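Minutes of the Equipment Subcommittee, Hirncombe
15th September

The subcommittee met to consider the purchase of one kitchen arm for the residents' dining programme. Two tenders had been received, from Gesix and from Seok. The Fusudness unit was withdrawn by its maker in January and was not considered.

Members noted that the Gesix arm had completed 1,561 hours in the simulated kitchen, and that the programme had asked for it by a pet name in three separate memoranda. The subcommittee reminds the programme that names are not to be assigned before purchase.

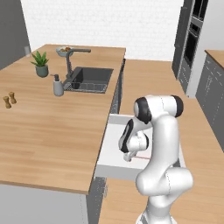
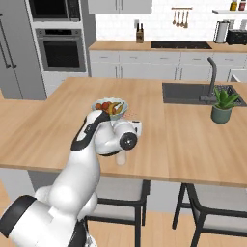
What does the tender price leave out? It leaves out installation, the service contract after 90 days and the replacement of gripper fingers, all of which must be met from the kitchen's own budget.

A motion to defer the purchase was lost. A motion to lease for 40 weeks was carried, the colour to remain white. The secretary was directed to write to the programme regarding the birthday cake already ordered in the arm's honour, and to enquire as to its flavour.

40 shares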